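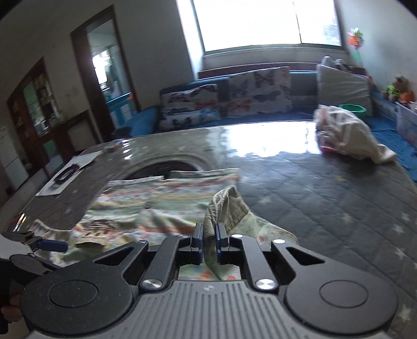

Folding clothes for a four-year-old is a waste of an evening, Kane Quinlan wrote to me in December, and anyone who does it is doing it for the other adults. A small shirt goes into the drawer flat and comes out in a ball by breakfast. He would throw the lot into a bin, shut the lid and go sit down.

I have had six months to think about that and I still disagree with him. I will try to be fair, though. He has a point about socks, and he has a point about pajamas. I stopped folding pajamas after our second child and nothing bad came of it. Underwear goes in a heap at our house too. But shirts are different, and shirts with a front that opens are the most different of all, and I want to say why.

Start with the size. People assume that small clothes are easier to fold than big ones. They aren't. A man's dress shirt has enough cloth in it that it will stay where you put it. You lay it down, you bring one side over, and the weight of it holds. A child's shirt is mostly seams. The cuffs, the collar, the hem and the pocket take up a large share of the whole thing, and they are all stiffer than the cloth between them. You fold a sleeve in and it comes back out. You straighten the hem and the collar rolls under. This is why so many people give up and use a bin, and I understand it.

The answer is a table. Most folding in most houses gets done on a bed, or on a lap in front of the television, or standing up against the chest. None of these work well for small clothes. A bed is too soft and too low. A lap is narrower than the shirt once the sleeves are out. Folding against the chest works for towels and for adult T-shirts and for nothing else I can think of. Put a child's shirt down on a big table with a smooth cover on it and it behaves. You can spread both sleeves all the way out and look at what you have.

Looking at what you have is half of my argument. Laundry day is the only time I see my children's clothes when there isn't a child inside them. A button hanging by one thread is easy to miss on a moving child and easy to see on a table. So is a seam that has started to open under the arm, or a pocket coming away at one corner, or a cuff that has lost its stretch. In a bin, all of that waits until somebody is putting on shoes and the bus is due. I keep a needle and a spool of white thread in a mug at the end of our table, and I would guess that I use it every second or third week. Each job takes a couple of minutes. I don't think I would ever do one of them if I had to go looking for the problem.

Kane's reply to this, when I made it, was that children's shirts cost very little and get outgrown before they wear out. That is true of some shirts. It is less true of the second child in them, and not true at all of the third. We live in Wudmont, population 3,851, and a good shirt here gets around. The best ones we own came to us from a family two streets over and will go on to my sister's boy. There is one with wavy bands of green, yellow and coral and a patch pocket on the front that every child who meets it wants to wear. I would like it to last a while longer.

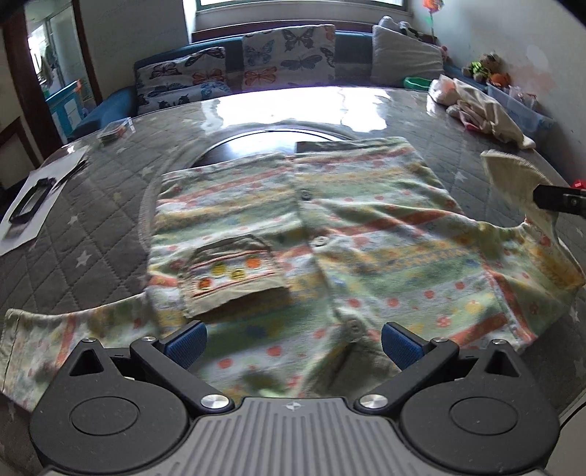
Pockets bring me to the order of things, on which I have firm opinions. The pocket should end up on the outside. I know the usual method, which is to turn the shirt face down, bring the sleeves in across the back and fold up from the hem, and I have nothing against it for an adult's shirt. It leaves the front showing and it makes a neat packet. For a small child I do it with the shirt face up for as long as possible, and only turn it over at the last step, once it is straight. If you start face down you can't see whether the two sides of the front are lined up, and if they aren't, the whole shirt will twist as you fold it and you will be starting again.

Then there are buttons. Some people do up every button before they fold. Some do up none. I used to do them all, and I was wrong to, for the plain reason that a child who is learning to dress can usually get a shirt open with some help and a good deal of complaint, and doesn't need a fully closed one first thing in the morning. Leaving them all undone is no good either. The front slides apart in the drawer. I do one button, near the middle, and that is enough to hold the two sides together. My mother did the top one. Hers looked better in the stack, I will admit, but the top button on a small shirt is hard even for grown fingers and it pulls on the collar.

Sleeves next. Lay them straight out to the sides first, and run your hand along each from the shoulder to the cuff. If the cuff has folded back on itself, pull it out now. Then bring each one in across the body, level with the armpit, and bend it down if it is long. On a very small shirt you can skip the bend. Fold the sides in by the width of the shoulder and not more. After that, hem to collar, once for a short shirt and twice for a long one. It takes me less time to do than it has taken to write down.

I don't own a folding board. Nimer sells one, a hinged sheet with a child's size and an adult's size, and my neighbor swears by hers. I tried it for an afternoon. It makes every shirt the same width, and if you have open shelves where everybody can see the stacks I can see the appeal. It also lets you fold a shirt without looking at it, and I have already said what I think about that.

As for drawers, I have come around to standing the shirts on edge in a row so that the child can see all of them from above. This is where Kane is partly right again. If you stack shirts in a pile, the child will want the one on the bottom, and the pile is finished. Stood on edge, one can come out and the rest lean over a little and stay folded. They don't stay neat. By the end of a week ours look like a shelf of library books after a school visit - leaning, with gaps, and a few put back the wrong way up. But they are still shirts and you can still tell which is which, and none of them needs an iron.

I should say something about time, as it is the real objection. I fold for our two youngest twice a week. It takes as long as a kettle and a cup of tea, perhaps a little more if there has been rain and everybody has changed at noon. I have heard people talk about laundry as though it ate their lives, and for some people with bigger families and longer shifts I am sure it does. If you come home at nine at night and there are five of them, use the bin. I am not writing this for you and I would not dare to. I am writing it for people like Kane, who has one son and a very large dining table with nothing on it but mail.

He could move the mail. He could put a cloth down with a clear cover over it, so that the wood is safe and the fabric slides. His son is old enough to stand on a chair at the other side and hold a cuff while his father gets the other one straight. Mine do this, and they are bad at it, and the older one has begun to do his own sleeves without being asked. He still folds the collar inside the shirt. I have left it that way when I put them in the drawer.

Kane says he will try it for a month if I will try the bin. I have told him I'll do it with the pajamas, which I am doing already, and he says that doesn't count.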